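03/11/2025

Session log, young shepherd mix, week four at Sendutwood. Weight unchanged. Appetite normal. Walked 21 minutes before work to take the edge off, then straight into threshold exercises at the side gate.

Distance to trigger is still the limiting factor. At 55 feet from the neighbor's terrier he takes food, blinks, and turns back on his name. Closer than that he goes still, mouth shut, weight on the front feet, and the name cue fails. Moved back, waited for a head turn, marked it, fed low to the ground. I ended on an easy repetition and put him up with the lights down.

Changed one variable today, the treat. The dried liver was making him frantic and he was grabbing at fingers. Plain boiled chicken slowed the take. Will hold everything else constant until the next visit to Jorkwood, where the footing is gravel and there is more foot traffic.

Leash notes. The long line is too heavy at the clip end and drags the collar to one side, which he reads as a cue to pull against. Switched to the lighter biothane line and the back-clip harness. Less bracing on turns. The harness rubs slightly behind the left elbow, so I let out the girth strap one notch and will check the hair there every evening. If it thins I go back to the flat collar for yard work.

Wore the old Mizuno shoes and regretted it by the second lap. No tread left on the outside edge. The field at the bottom stays slick until June and I can't handle a lunge on a slope in those.

Crate work: 400 seconds with the door closed, no vocalizing. Last week he broke at half that. The covered side faces the hall now and I think the reduced view matters more than the duration schedule, but I moved the crate and lengthened the interval in the same week, so the data are no good for separating the two. My own error. Next week the crate stays put.

Wakalis sent back the intake form for the second time. They want the vaccination record as a separate file, and the group class is held until it clears. File number is 2296. Resent it after lunch. The class is five dogs in a single room with visual barriers, and I would not put him in it before his recovery time drops anyway. He still needs several minutes to eat normally after a reaction. I want that under one minute before adding other dogs indoors.

Handling went well. Front paws, ears, and a brief lift of the lip on both sides. Rear paws he pulls away, no growl. I stopped at the hock and fed there.

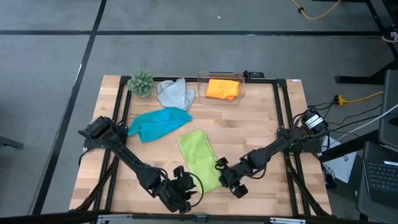 Tomorrow is a rest day, sniff walks only, no gate work. Trim the front nails if he offers the paw, and start the rear feet again from the hip down.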